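Can a robot arm put the laundry away yet? Or even half of it

Posted by Kirstin Kerr in Home Automation

Ok so I run a small alterations place, two of us, and we lose most of the morning to sorting, hanging, folding. Not sewing. Just handling cloth. My brother in law keeps telling me a tabletop arm can do this now and I should quit complaining and buy one. Saw a couple videos, towels mostly, very square towels. Is anyone using one for real clothes? Jeans, coats, stuff with belts and buckles on it. Dont need fast. It could run at 6 in the morning before we open for all I care.

Edin Leka

Depends what you call laundry. Towels yes. T-shirts mostly, if they start out flat. Pants, hit and miss. I had an arm going in my garage from December on and it folded washcloths fine and I got bored of washcloths. Anything dark was a pain – the camera lost the edges and it would grab two layers and drag the whole pile. More light helped some. For a shop I'd say no, not yet. Hang stuff by hand, get a better rack.

Rizwan Gondal

no. save your money

Rukhsana Hayat

Bit more hopeful than Edin but not by much. I do evenings on a project called Mamier, we try to get arms to handle ordinary clothes and bags, so I see this a lot. Straps are the killer. A shirt is one thing. Heavy cloth with a leather strap and a buckle is really three jobs – hold the cloth, find the loose end, get the metal out of the way without it snagging. A person does that without looking. The arm has to see it, and up close it's all folds.
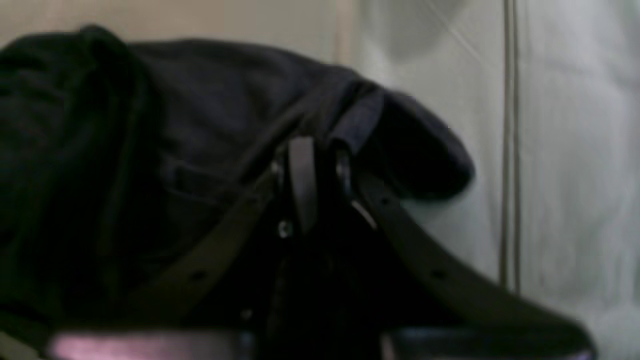
Wrist camera view, navy fabric with brown leather straps and a buckle. Seam on the left barely shows.

Try picking the grab point on that. I get it wrong too.

What I'd do in your shop: take belts off first, by hand, put them in a bin. Sort light from dark. Then maybe an arm could move single items from one bin to another, and thats a real chore it can take off you. Folding I would leave alone for now. Buttoning, forget it.

Also ask to try before you pay. Bring your own jeans, dont let them use theirs.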